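The stop came at run 1,210, with both arms closing on a zippered bag. The left arm held its grip after the release command and kept pulling.
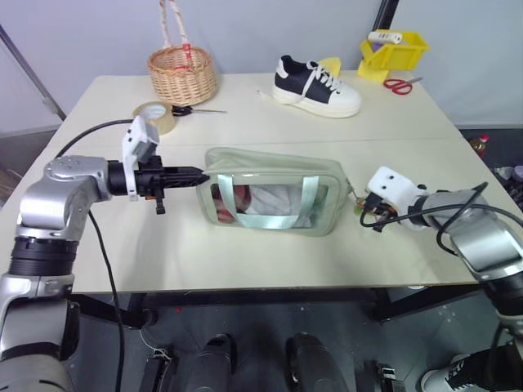

Tia Hebden hit the emergency stop. The log at Serholm showed a stale force reading – the controller believed the fingers were already open.

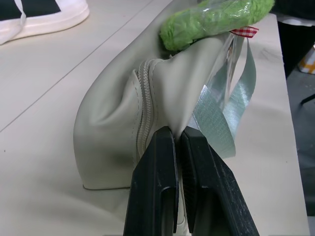

Yogesh Shakya rewrote the check in October. Any reading older than 70 milliseconds now halts both arms. The next 1,000 runs start at half speed.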